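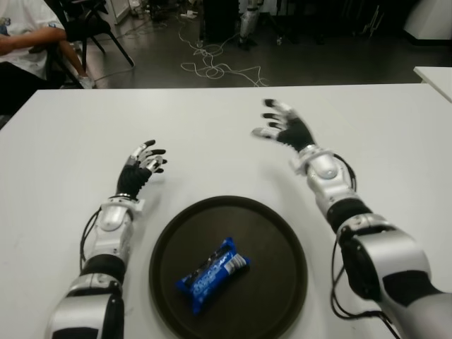 Photo credit: Ambros Moser

The purpose of this post is to record my experience with two multi-fingered hands after several months of using simple parallel grippers. The comparison began in January at our workspace in Prerkville, where the Gredov gripper had been the standard tool for small packaged goods.

The parallel gripper remains the easier device to set up. It has one motion to adjust, and the controller needs little attention once the closing force has been chosen. Snack packages are a harder case. The wrapper gives way under the fingers, and a force that suits a carton will crush what is inside.

The hands require more patience. Each finger must be calibrated separately, and I allow 3 full passes before any trial is counted. I have completed some 400 trials with the Fisum controller and 300 with the Dervishi. The Fisum was preferable for slow closing — its settings are also clearly labeled. The wrist camera proved more useful than the head camera during the final approach, when the hand blocks much of the view from above.
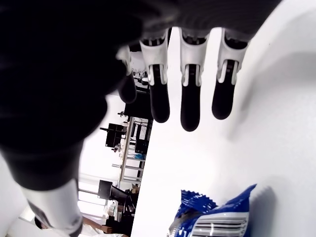
Should a beginner start with a multi-fingered hand?

A parallel gripper is the better first purchase. The hand can follow once the arm and cameras are working reliably.

My next comparison will concern cable routing at the wrist, with the Fisum controller kept in place.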